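Grumach to Reopen Town Reading Room After Renovation

April 7, 2021

Grumach Community Trust will reopen the town reading room in November, following a full renovation of the building. The room first opened in 1896 and has been closed to readers for two years.

The work covers a new roof, repaired windows and a step-free entrance. The local history collection, 1125 books and bound newspapers, will move back from storage before opening day.
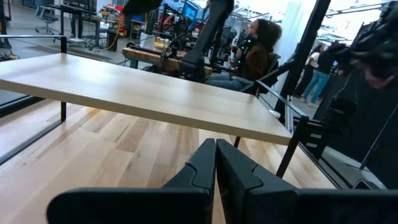 A light wood tabletop on a black metal frame.

"People kept asking when they could come back and read the old papers," said Gráinne Geraghty, director of the trust. "Now we can give them a month."

Architect Martti Salminen led the design. The original staircase and fireplace have been kept. 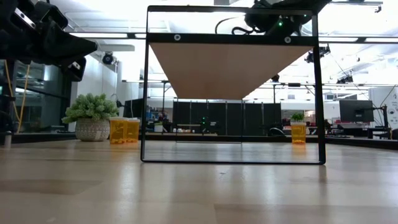
Membership and Hours

Membership will be free to residents. Opening hours will be posted at the town hall in the fall. Readers who want to donate local papers or maps should write to Aisling Phelan, collections manager, at the trust's office.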